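Flukent A-Frame Sidewalk Sign: Review After One Season Outside the Shop

Reviewed by Consuelo Manríquez

We sell printed T-shirts, tote bags and a small range of gifts from a narrow storefront on a side street in Umville. People walking along the main road can't see our window, so a sign on the corner matters more to us than it would to most shops. Our old chalkboard had warped and the hinge had gone. I bought the Flukent A-frame to replace it and have had it out every working day since January.

What you get

The sign comes flat in one carton with two snap-open poster frames already joined at the top, two clear cover sheets, a hollow base that you fill with water or sand, and a drain plug. There is also a folded instruction sheet, which has drawings only. Setup took me 20 minutes, and most of that was filling the base from a watering can. You don't need any tools.

Changing the posters

This is the part I like best. All four edges of the frame flip open, you lift the clear sheet, drop in the new poster and press the edges shut. I can do both sides in a couple of minutes without bringing it indoors. The edges are stiff at first and I broke a nail on one of them, but they loosened up after a few weeks.

Measure the visible area before you send anything to print. The frame covers a strip on every side, and our first poster lost the bottom line of our opening hours. Dinesh Alva, who does our artwork, now keeps all the text well in from the edge and we haven't had the problem again.

Wind and rain

With the base full of water the sign stayed put on ordinary breezy days. In a proper gust it walked a few inches toward the curb, and it has gone over twice. I switched to sand and it hasn't fallen since. The trade-off is weight. I can't lift it with sand in, only tip it back and roll it on the two small wheels, and the wheels don't care for our step.

Rain is a mixed story. The covers keep off a shower, but after a full wet day some water gets in along the bottom edge and plain paper goes wavy. Posters on coated stock hold up fine. If you only print on an office printer, plan on replacing them often.

What works on it

I tried a lot of different posters over the season. Here is what I'd pass on to another small shop:

1. Keep it to one message. Our "3 tees for the price of 2" poster brought in more people asking about it than any of the busier designs.

2. Use a big arrow if your door isn't in plain sight. Remember to flip it for the other side. I forgot the first time and sent people off toward the bank.

3. Show the product large. A single shirt with the print facing out can be read from across the road, and a rack of ten can't.
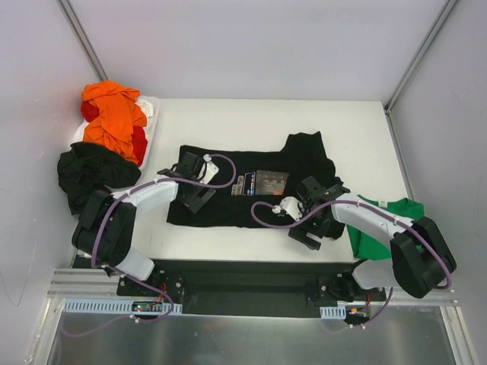 4. Change it before it gets stale. We swap every two weeks, and regulars do mention it.

Complaints

The drain plug drips unless you push it in very hard. The black finish scratches where the two halves touch when folded. I emailed Flukent about a spare cover sheet and got a polite answer from Nadiia Sydorenko the next morning, but the part itself was out of stock and took most of a month to come.

Check your local rules too. Our town wants a clear path left for walkers, and I had to move the sign closer to the wall than I'd planned.

Would I buy it again?

Yes, with sand from day one. It costs more than a chalkboard and it's heavier to put away at night, but the posters look neat and changing them is easy. If your spot is very windy, look at a spring-base sign instead. I'd give this one four stars out of five, with the star off for the plug and the wait for parts.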